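Stokbridge Motor Works

Stokbridge Motor Works is a vehicle repair company in the market town of Stokbridge. It was founded by the mechanic Hugo Cordier, who first repaired farm vans and delivery lorries in a rented barn on the Fernalwood road. The company is known in the region mainly for its work on gearboxes, and for the evening classes which it has held since its third year.

History

Cordier had learned his trade at a bus depot, where he was responsible for the gearboxes of the older vehicles. His first workshop had one pit and no lift, and for this reason heavy work was done only in the dry months. After 3 years the company moved to its present building, a former seed store with a floor area of 452 square metres. The move was paid for partly by a contract with Kpodo, a bakery firm, whose vans were serviced there at night – a practice which continued until the bakery closed its Stokbridge branch.

Later the company bought the small tyre business Zokolero, which kept its own name and its own entrance on the north side of the building.

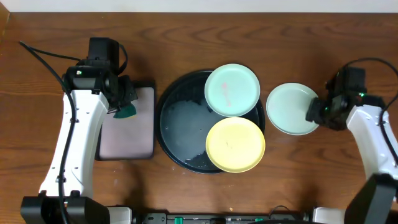 A sponge with a yellow scrubbing edge at a tray on a wooden table.

Services

The workshop carries out yearly inspections, brake and exhaust repairs, clutch replacement and the rebuilding of manual gearboxes. Automatic gearboxes are sent to a specialist in another town. Bodywork was offered for a short period, but the paint room was too small for vans and it was changed into a store for parts.

The company employs 16 people, including the apprentices. It services 2,000 vehicles in a usual year, with the highest number in February, when many local firms have their inspections done together.

Evening classes

On Thursday evenings the company gives a class in basic car care for residents of Stokbridge and Fernalwood. Subjects include changing a wheel, checking oil and coolant, and reading a service book. The class is free of charge, but places must be reserved at the front desk.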